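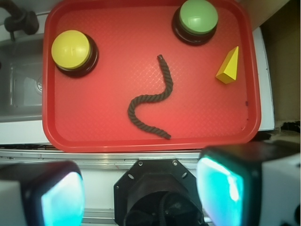 Según un lector que firma como Sarkis, una pinza de dos dedos con almohadilla blanda no vale lo que cuesta, y por menos dinero se consigue una de aluminio pelado que aprieta el doble. Me lo dejó escrito el mes pasado, debajo de la comparativa de brazos, y me picó lo suficiente como para pedir la Ukine y ponerla contra la Antoniadis, que es justo de ese tipo: dedos metálicos, rígidos, mucha fuerza y poca conversación.

Vamos con el precio, que es lo primero que me preguntáis siempre. La Ukine me salió por 616 euros con el soporte de muñeca y la cámara pequeña incluida. La Antoniadis cuesta menos, pero viene sin cámara y sin cable largo, así que la diferencia se queda en bastante poco cuando terminas de montarla (a mí me faltó además un adaptador, y eso fue una semana de espera y mal humor).

El montaje de la Ukine es una gozada. El conector entra a la primera y el controlador Flusside la reconoce sin tocar nada. Con la Antoniadis tuve que editar a mano el archivo de configuración y bajarle la velocidad de cierre, que de fábrica viene pensada para cascar nueces.

Para las pruebas tiré de lo que uso en casa: la bandeja roja de plástico al lado del fregadero, los pulsadores de cúpula, una cuña amarilla de madera y un trozo de cuerda marrón trenzada. La cuña parece fácil y tiene su mala idea, con esas caras inclinadas. La Antoniadis la agarra fuerte, pero si no entras muy bien alineado se te gira y sale disparada. La Ukine cede un poco, la almohadilla se adapta y la pieza sube derecha casi siempre.

¡Y la cuerda! La cuerda es mi prueba favorita, porque separa enseguida las pinzas buenas de las que solo quedan bien en el catálogo. Con la Ukine la levanto por el centro o por la punta deshilachada, me da igual. Con la otra hay que bajar tanto que acabas rozando la bandeja con los dedos, y ese ruidito de metal contra plástico no se lo deseo a nadie.

En los pulsadores la cosa se iguala. Pulsar con la pinza cerrada lo hacen las dos perfectamente, y reconozco que la Antoniadis es más precisa: toca donde le dices. La almohadilla de la Ukine se hunde un pelín antes de que el botón baje y eso obliga a corregir la altura - dos minutos de ajuste, tampoco es un drama.

De la cámara de muñeca esperaba poco y me ha gustado mucho. Se ven los dos dedos y la zona de trabajo a la vez, que para teleoperar es comodísimo. Lo que lleva mal son los brillos: las cúpulas de los botones devuelven un reflejo blanco bastante molesto, así que os recomiendo fijar la exposición a mano desde el Flusside.

¿Pegas? El desgaste. El fabricante habla de cambiar las almohadillas cada 3.000 cierres, y yo a los 1.000 ya notaba el agarre algo más flojo con la madera. El recambio se vende solo por parejas y tarda en llegar. También es una pinza ancha, y abierta del todo necesita sitio a los lados, cosa que en una encimera con grifo hay que tener muy presente.

Así que a Sarkis le doy media razón: si vas a mover piezas metálicas iguales todo el día, compra la Antoniadis y gástate lo que sobre en cables buenos. Para objetos variados y blandos yo me quedo con la Ukine, y de hecho es la que sigue atornillada al brazo. El domingo le pongo las almohadillas nuevas y repito lo de la cuña.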